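About Us - Treloar

Home | About | What We Do | Where We Are | Contact

About Treloar

Most "about us" pages start with a passion. Ours starts with a complaint.

Before Treloar had a name, we were four people in Orkport who had each spent too long standing in front of somebody's bathroom cabinet. A parent's, mostly. One was an uncle's. We had bought the weekly boxes with the little lids, and the bigger weekly boxes with more little lids, and we had downloaded the apps that chime at breakfast. The cabinets stayed the way they were. Half the bottles had labels turned to the wall, two of them held the same thing under different names, and the chiming phone was usually in another room.

We don't think gadgets fix that. We are suspicious of anyone who says they do, and that includes people who have tried to sell us things. What we do is dull by comparison. We come to the house, we sit down at a table, and we help people put their small stuff in order and keep it that way. Pill bottles take up most of our time, though we also get asked about batteries, sewing notions, spare keys and the drawer everybody has.

What we do on a visit

A first visit runs nearly two hours. We ask you to bring out everything, including the bottles in the car and the ones in the coat. It all goes on one surface where it can be seen. The bottles you use now go in a tray. The ones you're unsure of stay out of it until a pharmacist has looked at the list. We write the list by hand with you, in letters big enough to read without glasses.

We are not nurses or pharmacists. We don't tell anybody what to take or stop taking, and if a company like ours ever does, please show them the door. We check the name and the date on the label and we put things where you'll find them.
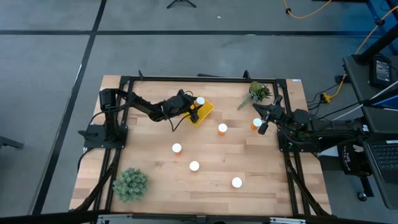

Trays are our one real opinion. We like them open and shallow, in a color you can find from across a kitchen. People expect us to recommend a cabinet organizer with tiers, and we have tested plenty. The tiers look wonderful in the store. At home the back row becomes a storage unit for things that expired under a previous president. A tray has no back row, or not much of one, and you can carry it to the pharmacy counter.

White caps are a trouble all their own. From above, one bottle looks just like the next, and above is how most of us look at a counter. We write on the lid with a marker. Customers have suggested colored stickers, numbered stickers and, once, nail polish. Stickers peel. The nail polish has held up better than we predicted and we've had to be gracious about it.

The Plememeo box

A few of you will remember that we sold a product. The Plememeo was a divided box we designed ourselves, with six compartments and a clasp we were proud of. We dropped it in June of last year. The clasp was too stiff for the people it was meant for, which we would have learned sooner if we had handed it to them before we handed it to a printer. We still have cartons of them. They are very good for screws.

We keep this on the page on purpose. A firm in our line ought to be able to say what it got wrong, and we'd like you to ask the same of anybody else you're thinking of hiring.

Where we work

Our office is in Orkport, up the stairs over the shoe repair. We also visit homes in Flanmont and the towns along the road between. We don't go further than that, and we have turned down offers to franchise. Maybe someone can do this well in a city they've never lived in. We haven't seen it.

What it costs

A flat fee for the first visit and a smaller one for each return. The current price sheet is on the Contact page, and we'll mail you a paper copy if you'd like one. There is no subscription. We don't earn anything on what you buy, and if the tray you need is already under your dish rack, we'll use that one.

Most households want one return visit after a month or so. Some never need us again, and we've had to build a business around that, with mixed results. If you can do it yourself, do. Clear the table, turn the labels toward you, find a tray and sit down with a decent lamp. Call us if you get stuck, or if you and your sister can't agree on where it should all go.

Page last updated 15 Oct 2020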